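Hello again from the PTO corner of the Lougher Elementary newsletter! I'm still a little sore from Friday's Read-a-Lap, so forgive the typos. If you missed it, the idea is simple: kids collect pledges, then walk the track while an audiobook plays over the speakers, and every finished chapter earns another pledge. We had 100 walkers signed up and the second graders would not quit. I tried to keep up with them for three chapters and then I had to go find a lawn chair.

We brought in $3,529, and our goal was $3,000! All of it goes to the school library, with the new beanbags first in line and then the graphic novel shelf (the kids voted on that one, and it wasn't close).
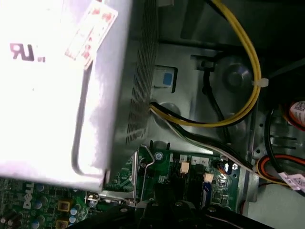 Power supply with its yellow and black wires.

Big thank-yous to Sterkent Hardware for the water coolers and to Platia Bakery for the rolls, which were gone before the fourth graders even lined up. Sorry, fourth graders. Next time you go first, I promise. Thanks also to Tegwen Vaughan, who read two chapters live when the speakers gave out and did all the voices. My son now wants her to do bedtime.

A few leftover bits. Pledge envelopes can still come in through the front office, and please write your child's teacher on the outside, not just a first name. We have a lot of Emmas. Checks should be made out to the PTO. There's also a gray hoodie, a purple lunch bag and one single sneaker on the lost and found table. How does a kid get home in one sneaker?
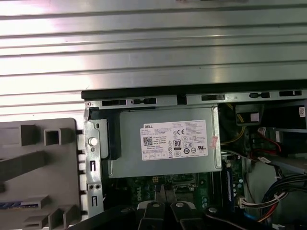
Inside a desktop computer, with the Dell label on the power supply.

We're already talking about doing this again in May, when it should be warm enough to skip the jackets, and maybe moving it to the field at Virklow Park so the little ones have more shade. If you have thoughts on the park, or a book the whole school could stand to hear on a loop, stop me at pickup or leave a note in the PTO box by the office.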